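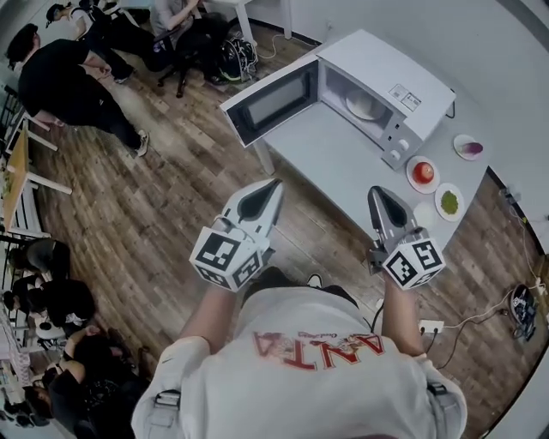

No rule is worth writing down if the person with both hands full cannot follow it, Tahira Sethi told us in the first minutes of the visit, and she asked us to judge the Trisolmont rulebook by this measure. I wrote the sentence in my notebook and I came back to it many times during the day.

We went to Trisolmont on January 3, 2022, as guests of the recording team. My own work is at Vanton, where I write operating instructions for packing machines, so I came mostly to see how another group makes rules for work that is done by hand but is meant for robots. The rulebook has 27 pages. The first version, I was told, had only 2, and it said mainly that people should be careful.

The new version is divided by moments of the work: before the straps go on, before the first recording, between recordings, and at the end of a shift. I liked this division very much. Our own manual is divided by parts of the machine, and a new operator must jump from chapter to chapter.

Before the first recording, the operator opens and closes each gripper three times and looks at the pads. Then the marker cubes are checked for scratches and dirt. If a marker is dirty, it is wiped with a dry cloth, and if it is scratched, the gripper goes back to the shelf and a line is written in the log. Indira Namboodiri keeps this log on paper. She has tried a tablet, but people did not want to put down two grippers to type a password.

27 shares · 2 comments

After this we discussed the pauses. An operator may record for up to 30 minutes and then must rest, and the rest is not shortened when the team is late with its plan.
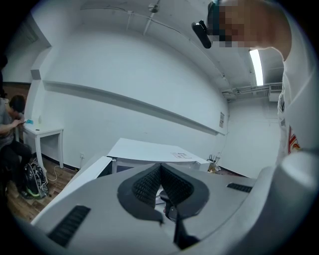

The person who rests also may not be asked to check the recordings of others during this time. This was added later, after operators complained that their break had become a second job. I think it is a good rule, and I would like to have it at Vanton, although I already know which discussion I will have with our planning department.

There is also a chapter about faces and privacy. Everyone who enters the recording area signs a sheet, and visitors sign too. Faces must be blurred before a recording leaves the building. Melur Santoso explained to us that a recording without a matching signature is set aside for deletion, even when the task itself was done perfectly. In our group Retno Osman asked who decides when a signature is hard to read. The answer was that Melur calls the person, and if there is no reply in the same week, the recording is deleted. I found this strict — but it is clear, and a clear rule is easier to teach.

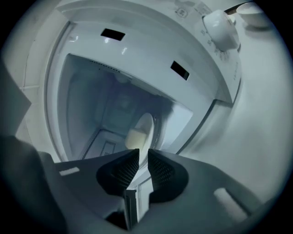 The longest chapter is about the quality of a single take. It asks the operator to approach slowly, to keep the wrist steady and to avoid touching the edges of any container or machine. Most important for the reviewers, both fingertips must stay in the view of the gripper camera from the approach to the release. A view such as the one at the white appliance with the round dial is what they want at the approach: the two black fingers come up from the bottom, the tips nearly meet, and the pale rounded object inside the opening is still visible above them. If the object is hidden behind the fingers at this point, the take gets a yellow mark and a second reviewer must look at it. Songül Karaca had 288 takes waiting for second review on the day of our visit, and she did not think that this number was high.

I have one criticism. The floor has only half a page in the rulebook, and it speaks mostly about bags. A power strip with its cables was lying on the floor near the microwave table, and a person who looks at two grippers does not look at her feet. I said this to Tahira Sethi and she made a note for the next version.

We received a printed copy of the chapter about pauses, and I can send a scan to colleagues at Vanton who ask me. The next visit is planned to Rimimmont, also in January, and Retno will write the report from there.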